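Turnura Play Kitchen Counter, Cooktop Section
Item 1273-2

The Turnura cooktop section is a tabletop play kitchen unit for preschool and early elementary rooms. It is supplied as a single counter with the cooktop panel fitted on the left side. The counter is used at standing height on a low table or on the Drarkbridge base, sold separately.

Cooktop panel
The panel is dark and glossy, with rounded corners and a slightly raised gray border on the right and lower edges. The burner is red, divided into four rounded segments by a black cross with a small hub at the center. Thin white rings mark the burner area. There are no heating parts, batteries or wiring in the panel, and the burner does not light up.

Cookware
Any toy pot with a flat bottom can be used. Metal pots with a polished wall are suitable but will mark the gloss finish if dragged. Full-size household cookware should be kept off the panel – the mounting clips are rated for play loads only.

Assembly
Two adults are recommended for fitting the Drarkbridge base. Allow about 7 minutes. The counter alone needs no tools.
Set the counter face down on a blanket. Press the panel clips until they seat, then turn the counter upright and check that the panel does not rock. If it does, release the rear clips and seat them again before the front ones.

Cleaning
Wipe with a damp cloth and mild soap. Dry the panel with a soft towel to prevent streaks. Do not use abrasive pads, bleach or glass cleaner with ammonia. Crumbs collect along the raised border and can be removed with a dry paintbrush.

Replacement parts
Panel clips and burner hubs are stocked at Helluvthorpe and ship separately from full units. Quote the item number on the order. Units made before November use the older clip, and the two types do not interchange. Contact Parveen Sethi in the parts office if the label is missing – the mold number under the counter is enough to identify the version.

Compatibility
The counter joins to the MacBrayne sink section on the right side only. Remove the right end cap before joining and keep it for later use. Loose food pieces and blocks from other sets can be used on the counter.
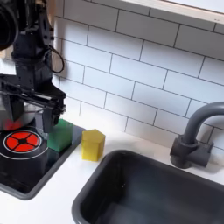

The joining strip is included with the sink section and is not sold with the cooktop. Press it in from the front edge and slide it back until it stops.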